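Fußpedal Gallov 2 zum Abschreiben von Verhandlungen – Erfahrungen nach fünf Monaten

Ich schreibe seit einigen Jahren Protokolle von Zeugenanhörungen ab, meistens für das Büro von Etelka Virág. Deutsch ist nicht meine Muttersprache, darum muss ich manche Stellen öfter zurückspulen als die Kolleginnen. Ein gutes Pedal ist für mich deshalb wichtig.

Das Gallov hat drei Tasten: zurück, abspielen, vor. Man steckt es am USB-Anschluss ein, und mein Programm Calteo hat es sofort erkannt. Die mittlere Taste braucht etwas Kraft, am Anfang war mein Fuß am Abend müde. Nach einer Woche habe ich das nicht mehr bemerkt. Der Rücksprung ist ab Werk auf 5 Sekunden eingestellt. Das war mir zu lang, ich arbeite jetzt mit 2 Sekunden. Die Einstellung findet man leider nur in einem Untermenü, und die Anleitung schweigt darüber.

Andor Csonka, mit dem ich mir die langen Termine teile, benutzt weiter sein altes Pedal von Nedadus. Es ist leiser, aber es rutscht auf Parkett. Das Gallov bleibt stehen, auch wenn man fest tritt. Auf Teppich habe ich es nicht geprüft.
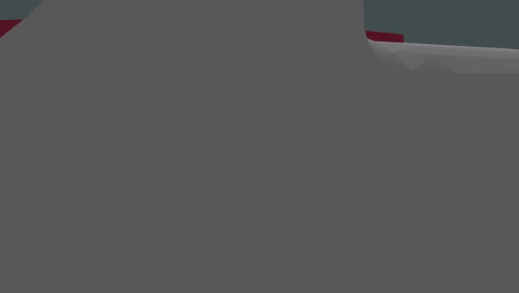

Beim Gehäuse hätte ich mir mehr Sorgfalt gewünscht. Die Tasten sind alle gleich hoch, und unter dem Tisch findet der Fuß den Unterschied nicht gut. Auch die Farbe hilft wenig: ein mattes mittleres Grau ohne jede Beschriftung, wie die große Fläche im Bild, sieht ordentlich aus, gibt aber dem Auge keinen Halt. Ich habe auf die linke Taste einen Filzpunkt geklebt, seitdem trete ich seltener falsch.

Das Kabel misst über 2 Meter und reicht auch für einen Rechner auf dem Tisch. Wer täglich abschreibt, bekommt ein solides Gerät. Für gelegentliche Diktate genügen die Tastenkürzel.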